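Desk Surfaces and Standing Desks: Your Questions
Answered by Catrin Owen

I've bought four desks in 11 years and regretted three of them, so read this with that in mind. I don't sell furniture and I don't get a cut from anybody who does.

Does the colour of a desktop affect how well I work?
I doubt it. Plenty of showrooms will tell you a muted grey-brown is "calming". It's a colour. Pick one you don't mind looking at.
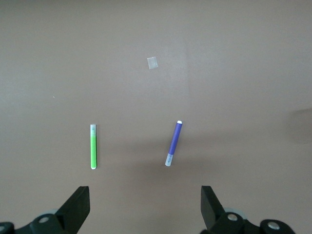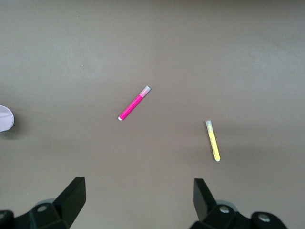
Is matte better than gloss?
For glare, yes, if your desk faces a window. For cleaning, I haven't noticed much difference. The Vallton brochure says its matte finish "repels daily life". Mine has a tea ring on it from March.

Do I need a standing desk?
Probably not. If you have a sore back, see a physio before you see a salesperson. Anika Begay, who shares my office, stood at hers for a fortnight and now uses it as a normal desk with a motor in it.

What does a $4000 desk do that a $1000 desk doesn't?
I asked Hornico this and was sent a PDF about craftsmanship. The dearer one was quieter going up and had a longer warranty on the motor. Whether that's worth $3000 is between you and your bank.

Are the warranties any good?
Read the exclusions. Cumeck covers the frame but leaves out "cosmetic wear to the work surface", and their phone staff couldn't tell me where cosmetic wear stops. Get the answer in writing.

Will a desk mat protect the top?
From pens and mugs, mostly. Some rubber-backed mats can mark a finish, so lift yours now and then and check.

Can I return a desk once it's assembled?
Often not. Ask before you open the box, and keep the box.

Which one did you end up with?
A second-hand Quintanilla, bought on a Sunday from a bloke moving house. It wobbles a bit at full height.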